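Can a robot arm put lids on containers yet?

Posted in Home & Shop Automation
Apr 24, 2021

Hammad Kiani
I pack leftovers for a small lunch kitchen, and the part of the job I would gladly hand off is the lids. We go through up to 417 containers on a busy day, all with round plastic snap lids. Cooking and portioning I don't mind. Pressing lids on is what makes my thumbs ache by the end of the week.

I have seen small robot arms for sale that would fit on a counter. The sales pages show them picking up blocks and pens. Can one of these pick a lid off a flat surface and close a container with it, or is that still a few years out? I am fairly handy but I don't write software. I would also like to know if the same arm could wipe a counter or sort clean lids by size, but lids come first.

Begay
Short version - no, not at a price you would like. Buy a hand press. My brother-in-law has one and it paid for itself by June.

Sreekumar Kartha
It depends on how much you are willing to set up ahead of time. I have spent a lot of evenings on this kind of thing, so I'll go through it in order.

Picking up the lid is harder than it sounds. A two-finger gripper likes things that stand up from the table. A lid lying flat gives it only a thin rim to hold, and the fingertips have to come down almost to the surface without jamming into it. If the fingers are a little too high they close on air, and if they are too low they push into the table and the arm faults out.

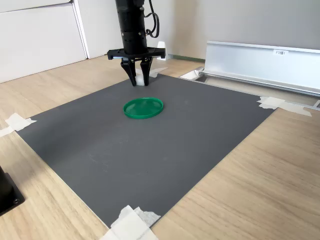

Green lid on the mat, inner side up. Mat taped at the corners.

A mat helps. It has a bit of give and the lid slides less than it does on bare wood. Tape it down well, or it will creep and all your saved positions will be off. Plain matte gray is a good choice if you use a camera to find the lid, and a bright lid is easier to find than a clear one. Clear lids gave me the most trouble by far.

Which way up the lid lands also matters. With the inner side up, the arm has to turn it over before it can go on a container. That means a second grip, and the second grip is where I lose most of them. If you can feed the lids already right side up from a stack, do that and skip the flipping.

Then there is the snap. Small arms are weak at full reach. Mine can set a lid in place most of the time, but it can't press the whole rim down. I set the lid with the arm and close it with a lever press. My last 10 tries with a right-side-up lid gave me 2 misses, both from the lid sitting crooked on the rim. That is fine for a hobby and not fine for a lunch rush.

For a kitchen I would look at suction instead of fingers. Keep the cup clean and dry and make sure the lid has a flat center. Wiping a counter is possible if the counter is clear. Sorting by size is the easiest of your three jobs and I would start there.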